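Gift fair at Rolten – my very quick notes

Posted 19 Jan 2022

Typing this on the train with one thumb and a cold coffee so forgive the state of it. Went to the travel and gift fair at Rolten, came home with sore feet and a tote bag full of other tote bags. A few of you asked what was worth seeing before you make the trip yourselves, so this is what I can remember plus what I wrote on the back of the floor map.

Getting there first. The parking lot is a long walk from the hall and it rained. Shuttle every so often, no sign telling you when. I got the train in the end with Eleri Rosser, who was going anyway to look at wrapping paper for her shop. Walk from the station is eight minutes if you ignore the map and follow the people with rolling suitcases. Doors were late. Line was long but moved. Bag check very thorough, they took my water bottle apart.

The map says 341 stands. I did not see 341 stands. I saw the left side properly, the right side at a jog, and the back corner twice by mistake.

Started with luggage because I always do. Rolten itself has the big spot by the door, lots of lights, and this year it's all soft weekend bags in dull greens and a sort of mustard. Very nice zippers. The straps felt thin to me. I asked what they'd hold and got handed a brochure. The brochure does not say. The small toiletry bag that comes with it is the thing I'd buy, hangs flat on a hook, has a pocket that will take a full size toothbrush (you would be amazed how many don't). Not sold seperately until October, which is no use for anyone shopping for Valentine's Day.

Then passport covers. So many passport covers. If your other half already has one please do not buy them another. The only ones I stopped for were on Eluned Owen's stand, she does hand stitched ones with a little loop on the inside for a pen. A pen! For the landing card! She'll put initials on, takes a week, and she was doing a few while people waited. I got one for my sister in the dark red. Eluned was lovely and also selling out fast, so go early if you go.

Triterov had the blankets. These I liked a lot. Folds into its own pocket and the pocket turns into a neck pillow, sort of, if you're not fussy. Tried it on one of their fake airplane seats, nearly fell asleep, man behind me coughed until I got up. It's warmer than it looks. Colors are gray, darker gray, and a pink that I'm told is the popular one. Bit pricey for a blanket but as a gift for somebody who flies a lot I think it's spot on. They had a show discount but only if you scanned a thing and my phone was on the edge of dead by then.

Lunch. Don't. Bring a sandwich. I paid far too much for a cheese roll with no cheese at one end of it and ate it standing next to a display of garden gnomes. There is a decent coffee cart near the side doors, short line, real mugs if you promise to bring them back.

Afternoon I went to a talk, first one I've ever sat all the way through at one of these. Vitória Carvalho on packing gifts so they survive a suitcase. Small room, not enough chairs, some of us on the floor. Things I scribbled down:

Socks inside mugs, mugs inside sweaters.
Never wrap before you fly, take the paper flat and the tape in your hand luggage.
Candles in the middle of the case, not the edge.
If it's liquid, two bags, and press the air out of the second one as well.
Leave a gap for what you're bringing back.

She had a case packed already and turned it upside down and shook it, then opened it and showed us a glass ornament in one piece. Big clap. Somebody asked about cheese and we lost five minutes to cheese.

After that I meant to find the map stand. You know the ones, scratch off the countries as you go. Found three of them. All fine, all the same really. The one I'd pick is Wiketov because the foil comes off in clean strips and doesn't get under your nails, and the box is sturdy enough to mail. They also do a smaller one with only national parks, which I nearly bought for Dad. Didn't. Regretting it now. Will see if thier website has it.

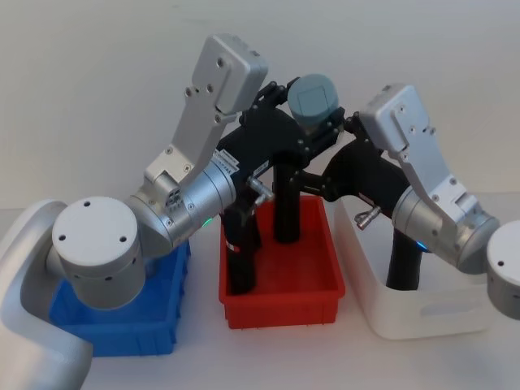 Red bin, blue bin and the two robot arms.

Gronow next, right at the back. It's Mererid Gronow's own little firm and she makes travel candles in tins. Smells I remember – orange peel, one called Ferry Deck which is salt and something like rope, and a fig one that Eleri bought four of. The lids fit tight, I shook one next to my ear like an idiot. Five dollars for the tiny ones, so good for a stocking or for adding to a bigger present. She was packing orders and talking to people and giving change all at once and got none of it wrong that I could see.

Emrys Meredith was on the next table with leather luggage tags. Plain ones, no slogans, thank goodness. He cuts them from offcuts so no two are quite the same shape. I asked if the buckle rusts and he said yes, eventually, bring it back and he'll change it. Fair enough. Bought a pair.

Things I skipped and shouldn't have: the whole stationery aisle, the luggage scale demo, anything upstairs. I didn't know there was an upstairs until I was leaving.

Things I'd tell you to skip: the prize wheel by the entrance. You give them your email address and win a keyring. I have had two emails already.

Wear flat shoes. Bring cash, several of the smaller stands had card machines that wouldn't connect. The coat check closes before the hall does so keep an eye on that, there was a bit of a scrum at the end and a woman in front of me went home with the wrong umbrella.

What I spent: more than I said I would. Passport cover, luggage tags, one orange candle, and the cheese roll. The blanket I'm still thinking about. If anyone has the Triterov one and has slept under it on a real flight, leave me a comment, I want to know if the pillow part goes flat after an hour.

Prices and links for the cover and the candles when I'm home and have found the business cards, they are somewhere in one of the totes. My stop is next.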